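Coltach Steel Shoe for Flat Track 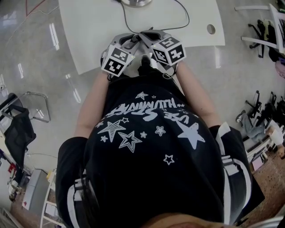
If you've ever pitched a bike sideways into turn one and felt your left boot grab the dirt, you already know why flat track riders are so picky about their steel shoe. The Coltach is the one we kept coming back to all last season, and we're very happy to have it in the shop again!

It straps over your own left boot, so you race in the boots you like. The sole plate is hardened steel, turned up at the toe and rounded along the outside edge, and it slides over a rut or a ridge where a flatter plate tends to dig in. On the groove at Hallville it skims along with hardly any drag at all (and makes a lovely noise while it's at it).

Stefaniia Boiko ran hers through a full year of short tracks and half miles, over 50 race nights, before she sent it back for a new layer of hard facing. "I forget it's on until I have to walk to the pits," she told us. Walking in any steel shoe is a bit of a clomp, but the heel cup on this one is cut low at the back and you can get up a trailer ramp without going sideways.

How it fits

Each shoe is shaped to a boot. Send us your left boot and we form the toe cap and heel cup around it, then mail both back together. If you can't be without your boot, a tracing of the sole and the make and size will get us close, and you can snug up the rest with the strap. Boots with a tall lug sole need to be ground flat first. We can do that too, just put a note in the box.

What you get

Steel shoe, left foot
2 leather straps with roller buckles
Spare rivets
Rubber liner for the toe cap

Weight: 700 grams in a men's size 9, a little more or less for other sizes
Finish: bare steel, lightly oiled

Looking after it

Knock the mud off after the races and wipe it down with an oily rag. Check the strap rivets before every practice session. The plate will go shiny and then thin under the ball of the foot, and once you can see the hard facing wearing through, it's time to send it in. Yaryna Chornovol does all our rebuilds and she would much rather see a shoe a month early than with a hole in it.

Also good to know

Riders with a wide stance on the peg may like the Kostiuk outer guard, an extra strip of steel welded along the little-toe side. It has to go on while the shoe is being made, so mention it when you order. The Skitent carry bag fits all sizes and keeps the oil off your leathers.

We shape shoes in small batches. Orders for the October batch are open now, and juniors' sizes are in this one as well!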